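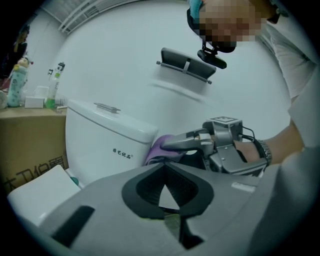 ## Cloth keeps bunching on the tank wipe — regrip or keep going?

**curcombe_c**
Doing the toilet tank task with the handheld gripper. Purple cloth, one hand, wipe the side of the tank, then the lid. 53 demos so far. Problem is the cloth crumples up in the fingertip and by the end I'm rubbing ceramic with a little knot of fabric. Do I stop and regrip, or finish the wipe ugly? Policy trained on the first batch goes to the tank fine, then sort of hovers and pats it.

**arsen_o**
Finish ugly. If you only ever show it a nice flat cloth it has no clue what to do the first time it bunches. Mine had 120 demos, all neat, and it was useless.

**sakum_bench**
Disagree. Patting is a contact problem, I'd bet money on it. You feel the tank thru the handle, the policy doesn't. Press harder than you think you need to — cloth should visibly squash in the view.

**curcombe_c**
I do press though? Wrist gets sore after an hour

**sakum_bench**
Side or front of tank?

**curcombe_c**
Right side mostly. Front less, the lid of the seat gets in the way of my elbow.

**zoltholm**
why not just teleop the arm you're going to deploy on. then you KNOW the reach is legal. half my handheld demos were poses the arm couldn't get to, side of a tank next to a wall is exactly that kind of place

**arsen_o**
Because teleop in a bathroom is miserable. Tried it. Leader arm on a stool in the hallway, door propped open, got 9 demos in an afternoon. Handheld I can do 100 before lunch and filter the bad poses after.

**zoltholm**
9 good ones

**arsen_o**
7 good ones. I dropped the cloth in the bowl twice

**Cengiz Ağca**
Two things from our side.

1. Tracking. White wall + glossy white tank gives you very little to hang on to. Leave the clutter where it is, boxes, bottles, whatever, don't tidy up before recording. My cleanest room had the worst trajectories.
2. Regrips are fine but make them a separate demo. Start with cloth already bunched, open, regrip, wipe. Mixing them mid wipe gave us a policy that let go of the cloth at random.

**curcombe_c**
ok number 2 is useful. Does the start pose matter? I've been starting with the cloth already touching the tank

**Cengiz Ağca**
Start farther out. Otherwise it never sees the aproach.

**sakum_bench**
+1 on starting out, still don't agree on separate regrips. We left them in at Šimek, 403 demos total, no random drops. Maybe you need the bigger number tho.

**zoltholm**
or a cloth that doesn't bunch. fold it in four, clamp the fold

**curcombe_c**
Folded was my first batch, came open by the second stroke. Might try a thicker one.

Plan for tonight: start out wide, press harder, leave the mess alone, 20 regrip demos in their own folder. Will post the rollouts, good or bad.

**arsen_o**
Keep a few ugly ones in. Please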